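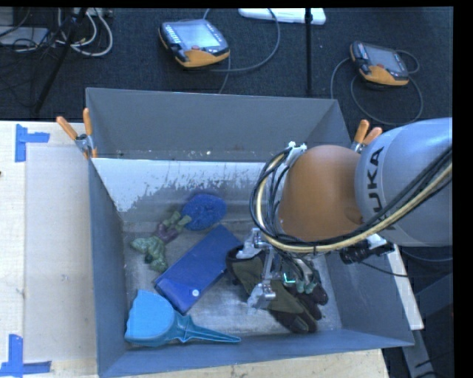

Second-hand storage bins for growing potatoes?

marrowfat67
Has anyone grown spuds in big grey storage bins? I've been offered a couple and I'm itching to get going — we've only got a paved yard and I'm fed up of buying potatoes! Thinking Zadano for the earlies, then something bigger to lift in July.

tanui_plot
Yes, do it!! I've grown in bins for years and the crop is lovely and clean, hardly a slug hole. Drill plenty of holes in the bottom, put in a hand's depth of compost, lay your seed potatoes on top and keep covering the shoots as they come up.

oldspade
Scuffs and scratches don't matter a bit, but I'd want to know what had been kept in them. And I don't agree about holes in the bottom. Mine go in the sides, 2 inches up, so there's a bit of water held back for hot days.

tanui_plot
Held-back water is how I lost a whole bin of Valon to rot! Bottom holes every time for me.

oldspade
Depends on your summer, I suppose. We're bone dry on this side of the hills and I had 50 good ones out of one bin, plus a bucket of tiddlers.

marrowfat67
50! Right, I'm sold. I'll do one each way and see. Is a litre bottle of tomato feed all right or do I need the proper stuff?

beanrow
Tomato feed is fine, I use it on everything. Do try Volik as well if you can find it — best roast potato I've ever eaten, and the flowers are gorgeous. Don't go cramming them in though, four to a bin is plenty.

oldspade
Three.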